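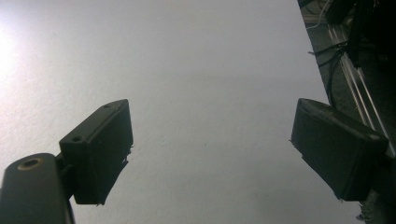 Superficie clara, de un blanco grisáceo.

La estación de Rinen

El informe de Kirsten Wong empezaba por la humedad relativa: 60 por ciento en la sala de registros, medida con el higrómetro de la pared norte. El aparato tenía certificado de Gulyás, caducado en agosto. Wong lo anotó entre paréntesis y pasó al punto siguiente.

La estación sismográfica de Rinen constaba de 4 cámaras excavadas en la caliza y un pasillo de servicio. El tambor de la cámara tercera giraba a velocidad constante y consumía una banda de papel por jornada. Desde la central de Utora se le había pedido que explicara una anomalía: todas las noches, a la misma hora, la aguja trazaba una oscilación de amplitud mínima y periodo largo. No coincidía con el paso de trenes, que terminaba antes, ni con las voladuras de la cantera de Cumton, que solo trabajaba de día.

Wong descartó primero el instrumento. Desmontó el brazo, limpió el pivote, sustituyó el muelle y volvió a calibrar con la masa de 200 gramos. La oscilación reapareció. Descartó después el suelo, para lo cual trasladó el sismógrafo a la cámara primera, operación que exigió desatornillar la bancada y le ocupó dos turnos. La oscilación reapareció, con la fase ligeramente adelantada.

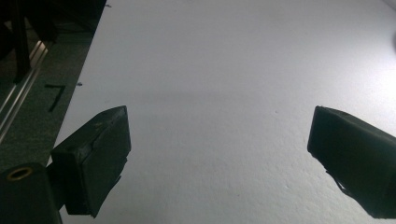
Quedaba el archivo. Las bandas antiguas estaban enrolladas en tubos de cartón, 400 en total, con la fecha escrita a lápiz en la tapa. Extendió las primeras sobre la mesa y buscó la hora con una regla. El trazo estaba en todas. En las más viejas era más ancho - el doble, según el calibre - y llevaba al margen una marca pequeña, una cruz, hecha por el operador de entonces. No había leyenda que explicara la cruz.

Redactó la conclusión en tres líneas: origen no determinado, instrumento en orden, se recomienda continuar el registro. Firmó. Después esperó junto al tambor, con la lámpara baja y el lápiz preparado. La aguja se desplazó a su hora. Wong comprobó el reloj, se inclinó sobre el papel y dibujó una cruz en el margen.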